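Serpil Uysal
Sunday, and I am still thinking about kitchen tables. A small thread, please be patient with my English.

1/ My question for everybody: where does the ketchup live in your home? In all three below it is lying on a plate.

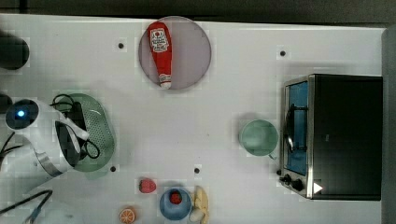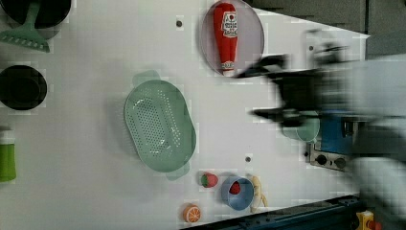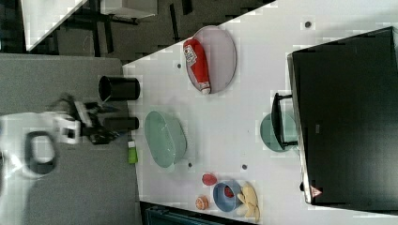
Posted by Serpil Uysal · 9 replies · 284 likes

2/ My mother would never permit this. For her, a plate is for food and a bottle must stand up in the door of the fridge.

3/ But I tried it at home in Rurholm and I like it. The drops stay on the plate, and I wash one plate instead of the whole table.

4/ I also like the pale green of the colander in the second one. I have been looking for such a color since May. The shop in Tascombe has only white and a very sad brown.

5/ The strawberry, the banana and the orange slice in the same picture are play food, I think. My niece has a similar set and she keeps her banana in my real fruit bowl. I have tried to peel it two times.

6/ A white table is beautiful but it shows everything. I wipe mine after breakfast, after lunch, and again when I cook tomato sauce.

7/ So, tell me please: plate, fridge door or cupboard? I will read all the answers tonight after dinner.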